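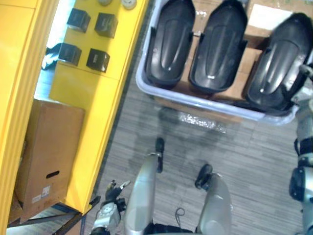 Figure 1. Yellow cabinet frame and shelf panel beside a grey striped carpet, with a light-blue bin of parts.

4. Color words in short film reviews

4.1 Material

The reviews in this part of the study come from two sources. The first is the weekly culture page of the Furkstead Courier, which has kept the same format for its film column during the whole period that interests us. The second is the review pages of the Kullwood film festival, which takes place every November and publishes a text on each film in its main program. Both sources were read through the Apaza press archive, and the last download was made on 2023-02-06. Texts that were added to the archive after this date are not included.

We collected 851 reviews in total. A text was accepted as a review when it treated one film only, carried the signature or initials of a writer, and contained at least one sentence of judgment. Announcements of opening dates, interviews and lists of the best films of the year were left out. The Courier has a limit of 400 words for the film column. Kullwood has no written limit, but the texts there are seldom longer than those of the newspaper, so we did not correct for length in what follows.

A smaller group of 56 films was reviewed in both places. These films are important for us, as they permit a comparison of two writers in front of the same work. We call them the shared films. They include dramas, some animated films and a few documentaries, but almost no comedies, which the festival tends not to select.

4.2 What was counted as a color word

The first question was where to draw the border. Words such as "red", "green" or "golden" are easy to accept. Words such as "pale", "dark" or "bright" are harder, as they can speak about the light of a film, about its mood, or about both together. In the first round of coding, the two coders agreed well on the first group and poorly on the second. After discussion we decided to keep the second group only when the word stood directly with a thing that can be seen on the screen. "A pale kitchen" was kept. "A pale second act" was not.

Fixed expressions were also removed. A review that speaks about a black comedy, a golden age or a green young actor says nothing about color on the screen. The same is true for names of characters and for titles. We kept the expression "black and white" when it described the photography of the film, but we counted it as one item and not as two.

For each accepted word we noted the thing to which it belonged, and if the writer added a word of strength, for example "deep", "loud" or "washed-out". A strong plain yellow next to a grey floor, as in Figure 1, is the kind of contrast which the word "loud" would cover in our scheme. When a writer gave a comparison in place of a color word ("the sea has the look of old tin"), the passage was marked separately and is discussed in Section 5.

4.3 Results

Of all the reviews, 361 contain at least one accepted color word. This is less than half, and it is a lower share than we had expected from the earlier work on longer reviews in monthly magazines. One simple explanation is the space. A writer who must give the story, the main actors, the director and an opinion in one column has few lines left for the look of the film. However, this can only be a part of the answer. Many of the reviews without color words do speak about the image, and they do it with general words such as "beautiful", "elegant" or "handsomely shot".

The position of the color word in the text is quite regular. In the Courier it comes most often in the first paragraph, where it helps to set the place and the period of the story. In the Kullwood texts it comes more often near the end, together with a remark on the camera work. We believe that this difference has to do with the readers. The newspaper writer must first make the reader interested in a film that he or she may not know at all. The festival writer speaks to people who already hold the program in their hands.

Period films receive more color words than films with a present-day story. This holds for both sources. Fantasy films come next, and here the words are often joined to a creature or a costume, and less often to a room or a landscape. For family dramas the color words are few, but when they appear they are nearly always joined to the inside of a house: a wall, a curtain, a tablecloth.

Among the shared films, the two reviewers seldom choose the same color. In several cases both writers mention color and each one names a different part of the image. A clear case is a drama set in the harbor district of Billeck. The newspaper review speaks of its brown bars and brown coats, while the festival text mentions only the blue of the early mornings. Both descriptions are correct for the film, which we viewed again in order to check them. It would therefore be a mistake to take the color words of one review as a measure of the colors of the film. They are a measure of what one person found useful to tell.

4.4 Relation to judgment

We also looked at the connection between color words and the opinion of the reviewer. Each review was coded as favorable, mixed or unfavorable. Favorable reviews contain more color words than unfavorable ones, but the mixed reviews contain the most. Reading these texts closely, we found a pattern that returns many times: the writer praises the look of the film in one sentence and turns against the script in the next. The color word then serves as a polite step before the criticism. In the unfavorable reviews this step is often missing, and the writer goes directly to the story or the acting.

Words of strength behave differently. "Deep" and "rich" stand almost only in favorable passages. "Loud" is divided, and in reviews of animated films it is often meant as praise. "Washed-out" is used as a complaint in the newspaper, and at Kullwood it is mostly neutral. We have not tested if this last difference depends on one or two single writers, and the initials in the festival texts are not complete enough to decide it.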